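Home | My Tickets | Knowledge Base | Contact

Drellby Support, Ticket 171
Product: Trokilau route planner
Status: Open, waiting on customer
Last updated: February, 5:20 pm

Hello again, and thank you so much for being patient with me on this one! I know you wanted your walking tour printed before the Rutherford visitors arrive, and I've been poking at it most of the afternoon (with a fair bit of tea).

I opened your saved tour and got the same trouble you did: stop 5 prints fine, then the export hangs and the notes for the later stops come out blank. Clearing the cache did nothing. Turning off the Prollar map layer did let it finish, but only 2 times out of 20, so I wouldn't lean on that.

My best guess is the long note on stop 6. Could you split it into two shorter ones, save, and export again? Please keep the old copy, just in case. If it still hangs, send me the log and I'll pass everything along to our map folks.

Warmly,
Ruby-Lee Bolger

We use cookies to keep you signed in. Accept | Settings

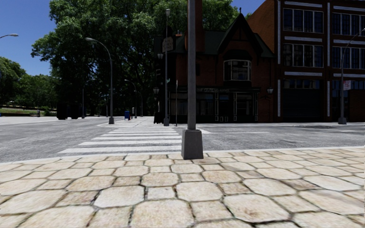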